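Quick one tonight, I've got bread in the oven and a timer I don't trust.

So — the sourdough. Several of you asked after the last post whether I'd given up. No. Nearly. The starter went grey in May while we were at my sister's and I binned the lot, jar and all, then regretted the jar. Good jar. Started again with rye from Caldeira, the little shop by the station, and a cup of somebody else's starter, and it has been a completely different animal.
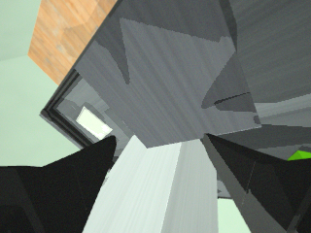
Neusa Toledo

The somebody else is Morena Longo, from the allotment. She feeds hers at 6am before work. I feed mine whenever I fall over it. Still rises.

What I do now, for those who wanted numbers. 500 grams strong white, a big spoonful of the rye, water till it feels right (sorry, I know). Salt goes in late. I used to put it in at the start and my dough was always tight and sulky, could be coincidence. Fold it a few times over the evening, then in the fridge, then bed.

Last loaf I weighed the flour properly for once and it came to 494 because the bag ran out. Made no diffrence at all. Ate it with soup.

The oven is the real problem. It's the one that came with the flat and the back left corner is fierce, so everything comes out with one black shoulder. I turn the tin halfway. Forgot on the last two. Ademir says he likes the burnt bit, and he can have it. 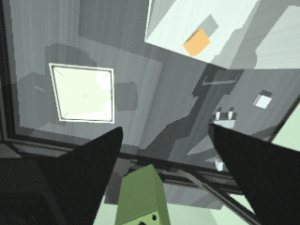 Anyway the fridge. Leave it overnight, longer if you want it sour. I left one for 17 hours by mistake and it was the best I've made this year, big holes, proper chew, crust that hurt the roof of my mouth. Tried to do the same again on purpose, 17 hours on the dot, and got a frisbee. No idea. Kitchen was colder maybe? Or the starter was hungry. Morena says hungry. She says that about everything.

Someone asked about baskets. I don't have one. Colander, tea towel, loads of flour on the tea towel. More than you think. Then more. I've scraped enough dough off linen to last me. Rice flour is meant to be better and I keep meaning to buy some and coming home with biscuits.

And yes you can freeze it. Slice it first!! I did a whole one unsliced and had to saw at it with the bread knife at breakfast with my coat on.

Next time — the seeded one, if I can work out why the seeds all fall off. Brushing the top with water did nothing much. Egg maybe, but it seems a waste of an egg.

Right, timer's gone, and I can smell that corner from hear.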